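Table clearing automation at Stevusano

Last updated: 2024-09-14
By Eyerusalem Gebru

Table clearing automation at Stevusano refers to the introduction of two-armed robots for clearing and sorting the contents of tables at the Stevusano conference and meals centre in Rikberg. The work was formerly done entirely by hand by the centre's table staff. Since the change, the robots have handled a share of the clearing in the smaller rooms, while people continue to do the rest, including all work with hot food, glass and cutlery.

The case is mostly discussed in connection with jobs and rosters. It is a small installation by the standards of the hospitality trade, and the machines themselves are not unusual.

Background

Stevusano opened as a staff canteen for the Parri dairy works and was later enlarged to take outside bookings. It has 18 meeting rooms on two floors, a main dining hall and a kitchen. Most of its trade is in day meetings, where guests are given hot drinks, packaged snacks and small sundries. The tables are then cleared and reset between bookings, often within half an hour.

Before automation the centre employed 74 people, of whom the largest group were table staff. Clearing was counted as unskilled labour under the pay scale of the time and was paid at the lowest grade. Turnover was high. Exit interviews kept by the centre give the usual reasons: split shifts, late finishes, sore wrists and shoulders, and long walks between floors with loaded trays.

A first attempt at automation used a wheeled tray carrier supplied by Telleritz, a maker of handling equipment. The carrier followed a fixed route and had no arms, so staff had to load it. It was withdrawn after one winter. Staff said it was slower than a trolley and blocked the service corridor, and the lift doors closed on it several times.

The present robots, also from Telleritz, were brought in the following May. They were leased and not bought, and the lease includes servicing. Each one has two arms ending in jointed hands and works from beside the table.

The work

Clearing a meeting table sounds simple but involves a large number of small decisions. Items left behind may be rubbish, unopened stock that can go back to the store, centre property that must be washed, or things belonging to a guest. The rules used by table staff were never fully written down before the robots arrived. New employees learned them by working beside someone else for a week or two.

The written rules now run to 223 entries. They were compiled from interviews with table staff and from practice sessions in which a robot was set in front of a laid table and its choices were checked by a person. Among the first entries are those for packets, which vary in shape and can be full or empty without looking much different. An empty foil packet may hold its shape, and a sealed one may be creased from handling. The robot is required to lift a packet before deciding, and to set it aside for a person if the weight does not match a known product.

Cups are treated separately. A paper cup is rubbish unless it is stacked inside its sleeve. Small coloured cups go to the wash. A cup on its side must be picked up by the wall and kept level, as there may be liquid in it. Toiletries, including toothpaste, are placed in the lost property tray if they were not part of the centre's own supplies.

Cloths are left on the table until everything else has been removed. The hands are not allowed to drag an item, which can pull a cloth out of line. Staff had always been told the same thing, though several admitted in the interviews that they dragged things when in a hurry.

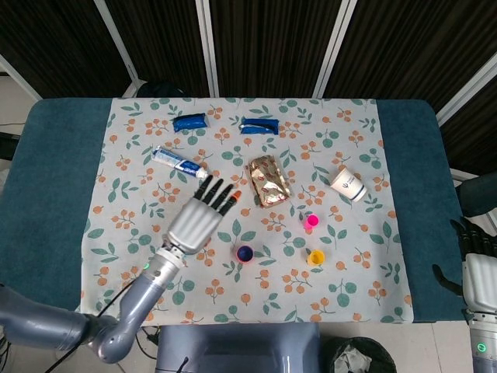

Can the robot clear a table without anyone in the room?

Only in the smaller rooms, and only when a member of staff is on the same floor and carrying a call handset. In the larger rooms and the dining hall, a person must be present the whole time.

Effects on staff

Numbers and grades

No one was dismissed as a direct result of the change. The centre had agreed beforehand with staff representatives that any reduction would come through people leaving of their own accord. In the first year the number of table staff fell as leavers were not replaced, and the total number of employees dropped below 74 for the first time since the enlargement. Critics of the agreement point out that in a job with high turnover, not replacing leavers shrinks the workforce quickly, and that the people affected are those who would have been hired and who had no say.

A new grade, floor attendant, was created for staff who look after the robots during a shift. Attendants answer calls, deal with items that have been set aside, empty the bins and check the finished table. The grade is paid one step above table staff. To begin with, places were given by length of service. This was changed after complaints from younger employees, and places are now filled after a short practical test.

Pace of work

Opinion among staff is divided on whether the work has become easier. Lifting and carrying have been reduced, and reports of wrist and shoulder strain have fallen. Against this, attendants describe being interrupted more often. A person clearing a table by hand finishes one job before starting the next, whereas an attendant may be called to three rooms in a few minutes, then wait a quarter of an hour with little to do.

The robots are slower than an experienced worker at any single table. The centre makes up the difference by starting them as soon as a room is empty and by leaving longer gaps between bookings in the rooms concerned. The sales office objected to the longer gaps at first and has since asked for them to be shortened, so far without success.

Training

Training for table staff was extended from two days to five. The added days cover safe distances, stopping a robot, moving one that has stopped between a table and a wall, and the correct way to record an item that was wrongly sorted. Employees with limited English asked for the written rules in other languages, and a picture version was produced for the staff room.

Some long-serving staff objected that the extra training made no difference to the pay of those who remained on the lower grade. The matter was raised at the annual pay review and partly met by a small allowance for anyone who has completed the full course.

Shifts

Split shifts were ended for attendants and reduced for the rest. The late clearing shift, which had been the hardest to fill, was cut back, as robots can be left to work through the smaller rooms in the evening with one attendant on each floor. Several employees who had depended on the late shift for extra hours lost income. The centre offered them morning hours in the laundry or kitchen, and most accepted.

Errors and records

Every item that a robot sets aside or sorts wrongly is entered in a log by the attendant. In its first full year the log held 3497 entries. The largest group concerned packets that turned out to be partly full. Guests' belongings thrown away by mistake made up a very small group but took up the most time, as each had to be followed up with the guest. Pens, earphone cases and medicine strips were the usual items.

Errors made by people were not recorded before the robots came, so no fair comparison can be made. Staff representatives have asked that the log should not be used to judge individual attendants. The centre agreed to this in writing, and names are removed from the entries at the end of each month.

There was also disagreement about the sensors carried by the robots, which record the table and part of the room while they are working. Recordings are kept for a short period for fault finding. After objections from staff, a rule was added that a robot must be paused and turned away when employees take a break in a room where it is stationed.

Maintenance

Routine cleaning is done by attendants at the end of each shift. Hands are wiped down, finger joints are checked for crumbs and sugar, and cables are looked over for wear. Faults that cannot be cleared by restarting are passed to Telleritz, whose nearest workshop is in Parri. Sugar from spilled drinks has been the most common cause of a stiff finger.

Spare fingers are held at the centre and may be fitted by an attendant who has been shown how. Work on the wrists and arms is reserved for the supplier under the terms of the lease.

Later changes

Use of the robots in the dining hall was tried and given up. The hall is noisy, guests move chairs into the aisles, and plates and glasses come back mixed together. Clearing there is still done by hand with trolleys, and the centre has said it has no plans to change this while the present lease runs.

Laying tables, as opposed to clearing them, remains a job for people in every room. Staff asked to keep it, as it is generally considered the more pleasant half of the work and guests who arrive early tend to chat with whoever is setting out the cups.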